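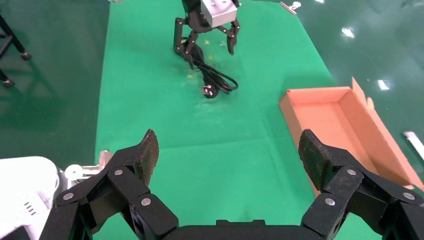 Can they do the chores yet? Short answer, some. Slow going.

Marit Haugen has been running the Plollow trials at the Dalen shop since August and sent over her notes last night, so a quick round-up before this goes out.

Cables. Still the worst job on the list. A two-finger gripper will pick up a power cord no problem, but coiling it, plug end tucked in, and getting it in a box with the flaps down? Two arms, one cord, best run so far is 6 minutes. Edvin Tveit does it by hand in 9 seconds and he wasnt even trying. Thick cords are easier than thin ones. A plug with round prongs likes to roll off just as the fingers close.

Towels, better. Flat folds mostly fine, corners so-so.

Packing small parts, good enough that Workia wants 3 more weeks of it on thier own floor. Dates to come.

Dishes: not tried. Marit says don't ask.

So no, don't throw out the broom yet. Coiling and boxing gets another go next month with softer finger pads, and Edvin is writing up the cord numbers for anyone who wants them. Reply to this email and we'll put you on the list.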